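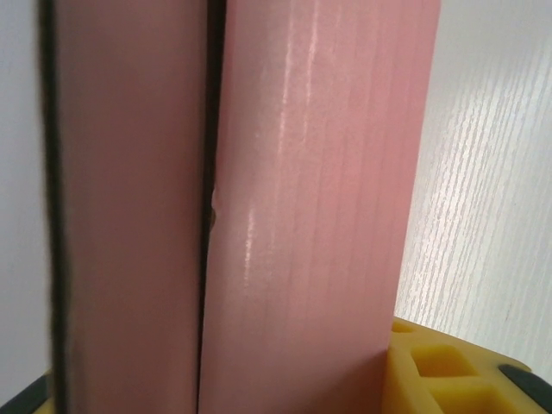
I have been putting off writing about re-saving for most of the winter, partly because it sounds like such a small thing to be cross about and partly because I used to do it myself, cheerfully, for years. By re-saving I mean taking a video or a photograph that has already been squeezed once, opening it in some program or other, and letting that program squeeze it again on the way out, usually without asking. People tend to look for the damage in the obvious places, in lettering and fast movement and the leaves of trees, and of course it does turn up there. I look at plain surfaces first. Take two pinks side by side, one a shade lighter with a faint gloss to it and the other more matte, a little greyish and mottled, and you have a better test than any chart I ever paid for. There is no writing to sharpen and no edge to catch the eye across the middle of either one, so all that keeps them apart is a small difference in colour and a little unevenness in the finish. Push the settings too far and the mottling can go, and the gentle shading turns into steps, and before long you have a pair of pinks that could have been poured out of the same tin.

My own conversion came in a hurry. I had transferred a shelf of old camcorder recordings for my sister, 930 clips when they had all been split up, and I was very pleased with myself, because I'd fitted the whole lot on to one modest drive. To do that I had run everything through a converter at whatever it called "balanced". Then I found out that the dates were wrong, so I ran them through again to fix the dates, and the program (which never said a word about it) compressed the pictures afresh while it was there. My nephew's christening now has a sort of porridge where the church wall ought to be. The tapes went to the tip in December, before I had looked properly. I still think about that wall.

The person who put me right was Zbigniew Marciniak, who ran the transfer room at Plondska when there still was a transfer room at Plondska, and who has a gift for explaining things without making you feel a fool. He told me to think of lossy compression as a summary of a letter. A good summary is a fine thing and will often do just as well as the letter. But a summary of a summary is made by someone who never read the letter at all, and who has no way of telling what the first writer left out on purpose from what was never there. I have used that comparison so many times since that I ought to be paying him for it.

Now, I can already hear the reply, because I get it from my friend Wasilewska whenever the subject comes up over a pot of tea. She says that the losses are tiny, that one more save at a high quality is invisible, and that life is short. She's right about the first save, and very often right about the second. I have sat with her and compared them on her big monitor, flicking back and forth until our eyes watered, and I couldn't honestly swear to the difference every time. Where we part company is over the word "one". Hardly anything is saved once more. It gets trimmed, and then it gets turned the right way up, and then a title is added, and then somebody sends it through a chat program that has ideas of its own about size, and the person at the other end downloads that version and calls it the original. By then the file may have been through 6 programs, each of them behaving quite reasonably by its own lights.
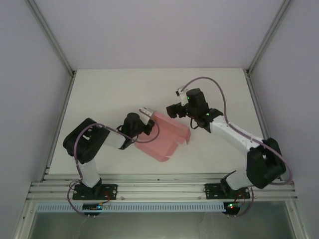 Pink cloth folded on a white tabletop, with a gripper on either side.

What bothers me most is how little of this the software lets on. I keep two editing programs on my machine. Dadudow, the one I prefer, has a button that says "Copy streams", and if all you have done is cut the ends off a clip then it will leave the picture data alone and simply write out the part you wanted, which takes no time at all. The cut may land a fraction away from where you asked for it, because this kind of trimming usually has to begin on a complete frame, and I can put up with that very happily. Brulbridge is prettier and easier to teach, and I recommend it to people who are frightened of Dadudow, but it has a single button marked "Save", and behind that button everything is decoded and encoded again, even if the only thing you changed was the name of the file. There's nothing on the screen to warn you. You might notice that it took twenty minutes, I suppose, but most of us just go and put the kettle on.

I would like that to change, and I don't think I'm asking for anything very grand. A line of plain text would do: "This will compress your video again." Word processors have told us for decades that we might lose some formatting if we carry on, and we have all survived the interruption. If the makers of video programs feel that ordinary people can't cope with such a sentence, then I think they have a poor opinion of ordinary people, most of whom understand a photocopy of a photocopy perfectly well.

In the meantime the burden falls on us, I'm afraid, and my own habits are dull ones. The file that comes off the camera goes into a folder I never open with an editor. I work on a copy, and if the job is going to take several sittings I save the project and leave the exporting until the very end, so that the picture is squeezed afresh only the once. If I need a small version to send to somebody, I make it from the first file and never from the last small version, however handy that happens to be sitting there on the desktop. And I look at the plain bits before I delete anything: a wall, a tablecloth, a patch of evening sky.

Storage costs money, yes, and I don't want to be airy about that, as I know people who are keeping a whole family's history on a laptop that was full three years ago. If something has to be made smaller then make it smaller, with a clear conscience, and do it once and do it well. My sister has forgiven me about the christening, by the way. She says she never liked that church.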